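Ticket 567 - Handheld gripper pose drops out at bathroom sink, brick wall side
Project: Trelovar
Component: marker tracking / pose merge
Priority: 3
Opened by: Jozefína Gajdoš
Status: Fix merged, one item open

Summary

Right gripper pose jumps or goes missing while the fingertips are on the faucet. Left gripper is fine over the same stretch. Seen at the Gethin site only. The kitchen and hallway sets from Cesorside went through the same build with no complaints.

Setup

Two-person collection, handheld grippers, marker cubes on top. Head view plus the view from each gripper. Task is "reach to tap, press handle, release." Poses come from the cubes as seen in the head view. The gripper views are used to check contact and to fill gaps. Foltomen build from January, default detector settings.

What we see

The merge step rejects 92 segments from this site. Nearly all of the rejected ones are at the tap. Plotted, the right gripper pose flips to a position behind the wall and comes back a moment later. The gripper view shows steady contact through the same interval, so the hand did not move that way.

Reference views of the contact phase: 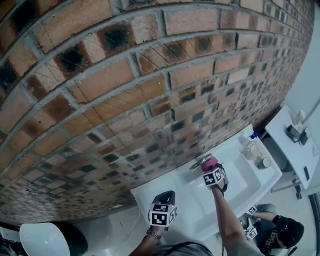
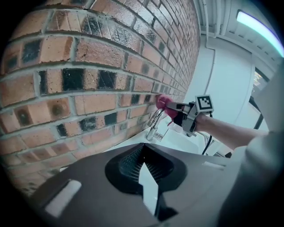

Sink task, Gethin bathroom. Pink-red fingertips at the faucet in both views.

Log

Entry 1. Checked time sync first. Offset between head view and gripper views is within limits for the whole session. Not the cause.

Entry 2. Reran calibration on the head view. No change in the number of rejects. The wall curves a lot in the raw view, as expected with this lens, and the undistorted output has straight courses. Calibration left as it was.

Entry 3. Dumped raw detector candidates. Large number of false quads on the brick. Dark patches on the bricks with pale mortar lines next to them are close enough to a marker border that the first stage accepts them. Most fail the ID check. A few pass when error correction is at the default level, and they pass with an ID that belongs to the right cube. That matches the "behind the wall" flips.

Entry 4. Turned error correction off. False IDs gone. Side effect: real detections drop when the cube is steeply angled, and the right gripper now has gaps where it used to have flips. Gaps are easier to deal with but there are too many of them.

Entry 5. Put error correction back at a low level and added a cube consistency test. A single face is accepted only if its pose agrees with the last good cube pose or with a second visible face. Flips gone, gaps short enough to fill from the gripper view.

Entry 6. The second person's gripper is low, near the vanity, and carries cubes too. Confirmed the IDs do not overlap with the ones in the first person's hands. No cross-assignment found.

Result

With the Entry 5 settings, 3 segments are still rejected. I looked at each of them. In all of them the forearm covers the cube in the head view and there is nothing to track. These should stay rejected.

Change merged 25th September. Old poses for this site need to be regenerated before anyone trains on them.

Open

Consistency test assumes a good pose at the start of the segment. If the first detection is a false one on the brick, everything after it is judged against the wrong pose. Have not seen this happen yet. Proposed: require two faces for the first accepted pose. Leaving the ticket open until that is in.

Related tickets
Gripper view overexposed on white countertops
Foltomen: detector candidate dump writes to wrong folder
Cesorside hallway set, missing left gripper calibration
Marker ID table for two-person sessions
Pose merge: reject reason not shown in report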